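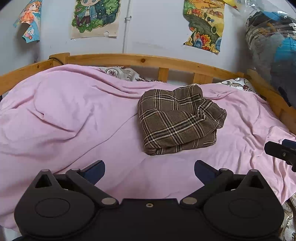

A folded plaid cloth on a bed with a pink sheet, with a hand-held gripper open in front of it.

Print this page | E-mail this page
Shares: 4 | Comments: 0

Tralel to open its Lurkstead workshop to the public in February

LURKSTEAD — Tralel, which develops household robots, will open its Lurkstead workshop to visitors for one afternoon in February. The doors open at 1 p.m. and the last demonstration starts at 4:30 p.m. Admission is free, but places are limited to 100 and must be booked ahead.

Visitors will see how people teach robots to handle bedding, towels and clothing. Staff will work with hand-held grippers, picking up and folding cloth the way they would at home, and will show how a recording of that work is checked before it is used for training. A robot arm will then attempt some of the same jobs on a bed and a table set up on the workshop floor.

"Cloth is hard for a robot," said Stojan Kolev, who heads the household program at Tralel. "A box has the same shape every time you pick it up. A blanket does not. We want people to see the work while it is still going on, and that includes the tries that fail."

The household program has recorded folding and tidying in 239 homes so far. The people taking part use their own rooms and their own bedding, and are asked not to straighten up first. Each household keeps the grippers for four days and can ask for any recording to be deleted.

Visitors who want to try a gripper can do so at two tables near the entrance. The grippers are light enough for most adults and older children to hold. Children under 12 must be with an adult. Sturdy shoes are recommended, as part of the route crosses the loading area.

The demonstrations last 25 minutes each and will be followed by questions. Hilde Van Acker of Cuypers, the company that makes the finger pads used on the grippers, will give a short talk at 3 p.m. on how pads wear and why different fabrics call for different surfaces.

"A thick blanket and a thin sheet pull on the pad in different ways," Van Acker said. "I will bring some used pads along so people can feel the difference for themselves."

Tralel moved to Lurkstead from a smaller unit on the Sestex business park. The workshop has 800 square meters of floor space, including a test apartment with a bedroom, a kitchen and a laundry area. The test apartment will be open during the visit — groups will be taken through by a member of staff.

Parking is available behind the building. The entrance and the demonstration floor are step-free. Visitors may take photographs on the demonstration floor but not in the offices.

To book a place, use the form on the Tralel website or call the Lurkstead front desk during office hours. Schools and colleges that would like to bring a group at another time should contact the front desk as well. Reporters who wish to interview Stojan Kolev or Hilde Van Acker are asked to say so when booking.

Print | E-mail

Search news releases
Enter keyword Go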